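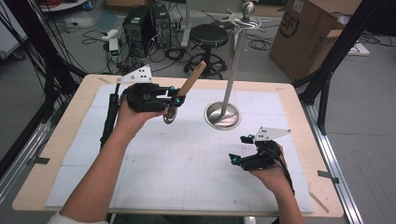

Aarti said I'd never get to Skerkari on the 511, not in October, and that I should have rung her before I bought the ticket. By then I was already on it, of course, with my bag on my knees and a man asleep against my shoulder.

I'd only gone for the piano. My great-aunt had left it to me, which was kind of her, seeing as I can't play and live up two flights of stairs in Flesbridge. The letter came from a Halldóra Hedegaard, who had the house now and wanted the front room back. Come before the weather turns, she wrote, and bring somebody strong. I brought a cheese sandwich.

The bus gave up at the top of the hill. The driver said the road was under water past the chapel and he was going back, and anyone who wanted to walk could walk. So I walked! It took me until 11 at night, and I lost the feeling in both feet somewhere near the second gate.

Halldóra opened the door in a man's overcoat and looked behind me for the strong person.

"Just you," she said.

"Just me."

She gave me soup and then she showed me the piano. It was enormous, much bigger than I remembered (I'd been six, so you'd think it would have gone the other way), and there was a cat called Roto lying along the lid who didn't get up for either of us.

"She played every evening," Halldóra said. "I could hear it from my kitchen. Always the same tune, and always the wrong note in the middle."

I knew the one. I sat down and found it with two fingers, very slowly, and when I got to the middle I played it wrong, the way I'd learned it. Halldóra laughed, and then she had to go and see to the stove for quite a long time.

I rang Aarti in the morning and told her the piano was stopping where it was.

"And when are you back?" she said.

I looked out at the road, or where the road had been. Roto had moved to my coat – she'd got hair all down the sleeve.

"I'll let you know," I said, and went to see if there was any soup left.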